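26 Sep 2021

Up before six again, though it was Sunday and there was no call for it. Dark out, and a mist on the lower field. I put the kettle on and sat with the choir folder, going over the alto line in the second half of the Eichhorn piece. I still come in early after the long rest. Raghavendra says to breathe when the tenors do and forget about counting. I tried it at the table, humming, until the dog left the room.

We have 11 rehearsals left before the February concert. When we started back at the end of August there were only seven of us in the hall, all spaced out and singing to the far wall. Now it is closer to what it was. Two of the basses have not come back and I don't think they will. One moved to be near his son. The other I saw at the feed store and he said he had gotten used to having his Thursdays.

Drove over to Nernasgate after breakfast to pick up the music stands Thibault had been keeping in his garage. He had them stacked by the door, and three had lost the little wing nut that holds the desk at an angle. He had a coffee can of odd hardware and we went through it on the hood of his car. Found two that fit. The third we did with a bolt that is too long and will catch on sleeves. His garage smells of paint and apples. He offered me a bag of apples and I took it, and then he offered me a second one.

He asked if I would do the solo in the Rovow carol. I said I would think about it. I have not sung alone in front of anyone in five years, and the last time was at Mother's service, where people are kind about it whatever comes out. He said there was no hurry, but that he'd like to know by the middle of next month. So there is some hurry.

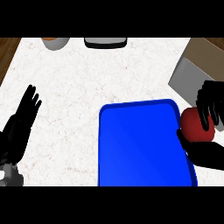 The carol itself is not hard. It has 66 bars and the solo takes up the first verse and then comes back over the top of everyone at the end, on the one high note that would worry me. I sang it through in the car coming home with the windows up. The first time was thin. The second time was better, lower in the chest, and I held the last note past the turn for the grain elevator. At home I went over the words of the second verse, which I have always mixed up with the first. I would like a pale counter like that one, white with the faint pinkish-brown veining, for spreading music out on. Our kitchen table is so dark and scratched that I lose my pencil on it. I did manage to mark up all four pages, with breaths in pencil and the loud parts underlined twice.

Lunch was soup and the end of the bread. Called my sister. She is against the solo, or says she is – she thinks I will fret over it all through the holidays and be no use to anyone. She may be right. She also wanted to know if I still had the green dress, and I said I did, and she said it would need letting out. I had not asked.

Afternoon went to apples. Peeled and cored the first bag and made sauce, using the recipe from the old Candiment booklet, with less sugar than it says. It came out too sharp, and I ended up putting most of the sugar in after all. The second bag is on the porch and can wait until Tuesday.

Raghavendra phoned at suppertime about the seating. He wants the altos moved in front of the piano so we can hear it. I don't mind, but it puts us right beside the side door, where the draft comes in, and by January we will all be singing in coats. I told him so. He wrote it down, or said he was writing it down. I did not mention the solo and neither did he, so either Thibault hasn't told him or they have both agreed to leave me alone about it.

Ran the scales after supper, about ten minutes, with the door closed. The high note was there three times out of four. Rain starting now. Must remember to bring the stands in from the car before Thursday, and to look for a shorter bolt.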